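Let the Students Pick Up the Laundry

Every spring our school asks what the robotics club should enter, and every spring somebody proposes a race. The robot follows a black line, the fastest one wins, the parents clap. I have nothing against races. But I teach the club for several years now, and I have come to believe that a race is too easy a thing to give to young people who are able to do more.

In the autumn my students started a project which they named Melis. The task sounds like a household chore: take a piece of cloth, lift it, put it somewhere else. Some colleagues smiled when they heard it. One of them asked me if we could not find a more serious subject for students of this age.

I think it is the most serious subject we have had. A wooden block has the same shape in the morning and in the afternoon. You measure it one time and your program is happy. A cloth has a new shape each time you let it fall. The student who wrote our first grasping program was very proud of it, and it worked well with blocks, and with cloth it closed the fingers on air again and again. She was angry for a week. Then she began to look at how her own hand takes a towel, and from that day she was learning.

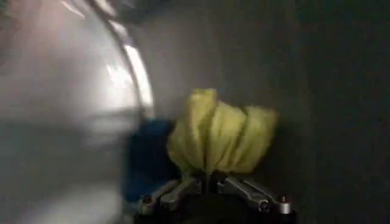 We agreed in the club that each version of the program must make 200 attempts before anyone is allowed to say that it is good. The students did not like this rule. Version two succeeded 100 times, so one half, and there was a long discussion whether this is a bad result or a decent one. I did not answer. Finlay MacRitchie, who was the quietest in the group, went to the board and wrote down all the ways it had failed, and it was the best lesson of the year — and I was not the one who gave it.

The usual objection is that such a project has no audience. It is true. At the open evening in May, visitors stayed longer at the table of the Salex team, where small cars were racing, than at ours. A race is understood in one second. Our robot needs patience, and it sometimes does the same mistake three times while a grandmother is watching.

Still, I would ask the organizers of the Droketitz competition to consider a category for soft objects. It does not have to be big. Give the teams the same cloth and a fixed number of attempts, and ask for a written page on what went wrong. I would give half of the points for that page.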